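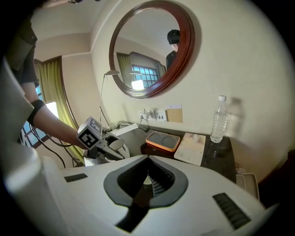
Hanging a Round Mirror Opposite a Window

Members asked after the June issue how a heavy round mirror should be fixed and where it does the most good. The notes that follow use a mirror with a thick reddish-brown wooden frame, hung on a cream wall in a room with long olive-green curtains.

Position. A round mirror returns the most daylight when it can "see" the glass. In this room the panes and part of the curtains show in the reflection. Stand where you normally work, have a second person hold the mirror flat to the wall, and move it sideways in small steps until the window appears. Mark the top of the frame in pencil.

Fixing. A solid wood frame carries most of its weight in the rim. Weigh the mirror before choosing hardware. For anything over 36 pounds we use two Arnness wall hooks, each rated at 50 pounds, set level and 3 inches either side of the center line. A single hook lets a round frame rotate, and the grain then shows the tilt even though the outline does not. On drywall, use anchors matched to the hook rating – plain nails work loose.

Curtains. Long curtains should hang clear of the sill and be drawn back past the edge of the glass during the day. Olive and other dark greens absorb a fair amount of light, so every inch of exposed pane counts. Mount the rod close to the ceiling and extend it beyond the window on both sides if the corner allows.

Finish. Glossy frames show dust quickly in side light. Wipe with a dry cotton cloth. Spray cleaner goes on the cloth, never on the mirror, as liquid running under the rim will damage the silvering.

The Vurnasby workshop has the drilling template on file as sheet 367. Corrections and measurements from your own rooms go to Keegan Perron.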